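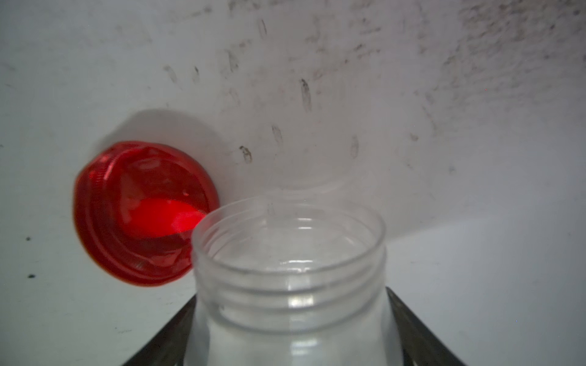

Vusumuzi Van der Merwe
June is the month when I look at my pantry and feel ashamed. So this is a small thread about how I keep dry beans and lentils in a small kitchen. I am not an expert, I only cook beans four evenings a week.

First thing I learned: old beans do not go bad in a dramatic way. They just refuse to become soft. Last February I cooked a pot of chickpeas for 92 minutes and they were still like little stones. I ate them anyway, with much chewing.

After that I began to write the month of purchase on a strip of paper tape. I put it on the lid first, and this was a mistake. Lids travel. Now the tape goes on the side.

My mother kept everything in the paper bag from the shop, folded two times and closed with a clothespin. It worked for her because she had eight people to feed and a bag was finished in a week. I live alone, so one bag can stay with me for half a year.

About moths. If you have had pantry moths one time, you never forget it. I now put every new bag of beans in the freezer for four days before it goes on the shelf. My neighbor thinks it is too much. My neighbor has never had moths. 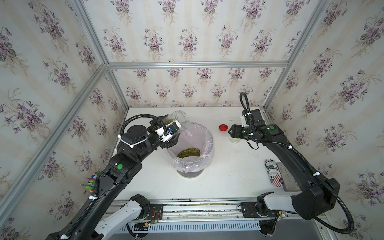 Mung beans are my favorite for weekdays because they need no soaking. I rinse them until the water is clear, add three cups of water for one cup of beans, and cook on low heat. I check after 20 minutes. Sometimes they need 10 more, it depends on how old they are.

Salt: I was taught to add it only at the end. For two years now I add it at the beginning and I see no difference in softness, but the taste is better. Maybe someone here can explain.

Where I buy: the Keskinen shop in Turnton, near the bus station. They sell by weight and they sell quickly, so the bags are fresh. It is 40 minutes by bus from my home – I go one time each month and carry too much back.

Please do not buy five kinds of lentils on the same day. I did this in winter. Red ones were gone in two weeks, and the black ones are still looking at me.

Tomorrow I will post the soup with ginger and spinach, if I find the paper where I wrote it. If you have a good recipe for black lentils, please send it to me. I have a lot of them.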